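Saton sorting kit on trial, worth the money?

hazsit
Roughly two weeks into our trial of the Saton kit. Two arms, yellow trays for the parts, steel tray in the middle for whatever's been picked. The brochure says it "handles mixed electronics with confidence". I'd say it has the confidence. 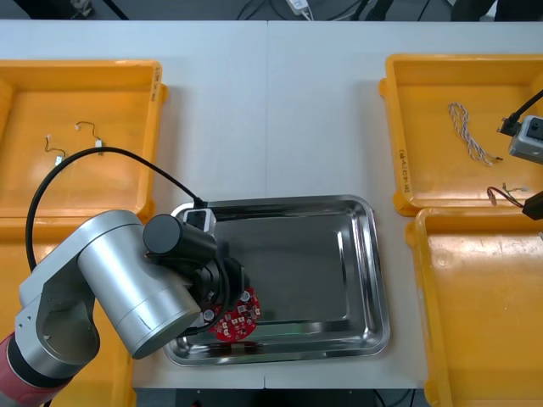
Boards it likes. Our best run was 177 picks out of 200, nearly all the misses on leads. Anyone else tried it?

Rima_M
We had the Arnura equivalent. Same story, plus a licence fee for every user. What does it do with harnesses?

hazsit
Thinks about them. For ages.

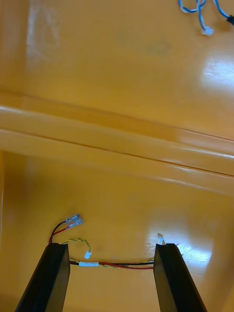

The spade terminals seem to bother it most, and anything twisted comes a close second. Support rang on Thursday and told me to "present the parts consistently". If I could do that I'd not need a robot, would I?

noltgate_rong
Bit unfair. Every picker struggles with floppy wire, and 177 is decent on day-one settings. Did you do the wrist camera calibration?

hazsit
Twice. The second time made it worse — but quicker.

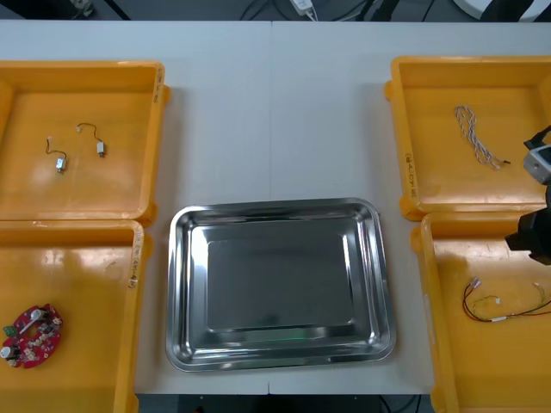
I've gone back to one sort of part per tray with a label on the rim, and that's helped more than either software update.

Rima_M
So you're paying for labels.

noltgate_rong
Still say give it until October. The new gripper pads are meant to be out by then.

hazsit
Pads are extra. I asked.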